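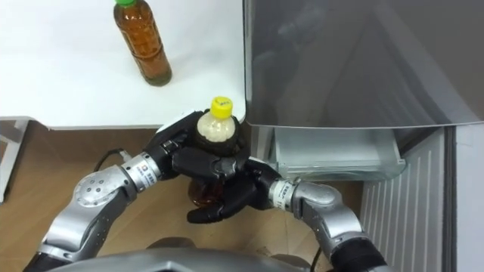
green cap or yellow cap, the only question in my kitchen this week

1/ OK so bottled tea. I have become a person with opinions about bottled tea and you are all going to hear them.

2/ Background: I quit soda in April and needed something cold to grab in the afternoon. Coffee after lunch wrecks me. Water is fine but water is water. So, tea in a plastic bottle, every day, for months now.

3/ The green cap is my regular. Amber, clear, tastes like somebody left a tea bag in a little too long and I mean that as a compliment. I buy it at Skevby, the corner place by the bus stop, where it lives on the bottom shelf behind the juice.

4/ The yellow cap is the new one. Alper Türkmen has been on at me about it since the summer. His exact words were "it's the same but rounder." Alper what does rounder mean

5/ First sip: oh. Okay. It IS rounder. Softer at the front, then a bit of something like toast? I drank half the bottle standing at the counter with my coat on.

6/ Second bottle, next day, not as impressed. Way sweeter than I remembered! I think I was just thirsty the first time.

7/ Temperature matters a lot here. Straight from the fridge the yellow one is great. Leave it out for an hour while you answer email and it turns into syrup. Green holds up fine at room temp, which is how I drink most of mine because I forget about it.

8/ Nevzat Erdem asked if I've tried brewing my own. Yes. I made a 3 liter batch, it took up the whole fridge door and went cloudy by Tuesday. I still drank most of it.

9/ Cap review, because someone will ask: both screw on fine. I have carried a green one upside down in a backpack all the way to Skjelbred and my notebook survived.

10/ I do keep the empties for a while. They're good for watering the windowsill herbs - poke 6 holes in the cap and you've got a tiny watering can. The basil likes it. The mint would survive anything.

11/ Where I've landed for now: green for the desk, yellow for after a long walk, cold only. Going back to Skevby tomorrow and getting two of each.

12/ If you know a less sweet one please tell me. No peach. I've done peach.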